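Subject: Re: [cell-upkeep] Finger grip going soft on the Baird bench
From: Isla Gourlay
To: cell-upkeep list

On Monday Samah Belkadi wrote:
> Our hand on the Baird bench has started letting thin stock slip.
> The log shows 1,941 cycles since the last tendon check. Do you
> re-tension first or re-zero first? And does anyone still bag the
> forearm? Ours came with a sleeve and I took it off.

Hi Samah,

Re-zero first, every time! We did it the other way round at Luratwood in April and spent a whole afternoon chasing slack that was only a bad zero on the index finger.

Our order now is: power down the arm, let the fingers relax, check the side joint cap by hand for play, power up, run the Edik homing routine, then do the card test. If the card slides at low grip, we re-tension by a quarter turn and home again. Marjorie Treloar wrote the routine up and it's lovely – 2 pages, and you can do the lot before tea.

We service at 2,000 cycles, so you're nearly due anyway. Might as well do the wrist screws while you're in there.

And yes, we bag the forearm. Clear plastic, wrapped fairly loosely so the wrist can turn. It looks scruffy but it keeps dust out of the cable run, and I'd put yours back on.

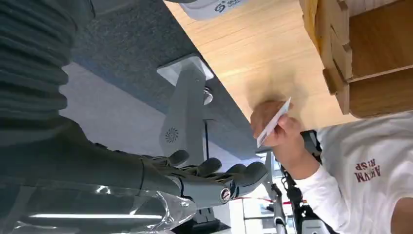
Card held out at the fingertips, forearm in its clear wrap.

Try the card from the side as well as straight on. The side grip showed up our worst finger, and I was thrilled to find it so quickly.

Samira Harb has the spare tendon sets if you need one. Do post your numbers after homing, I'd love to compare!

Isla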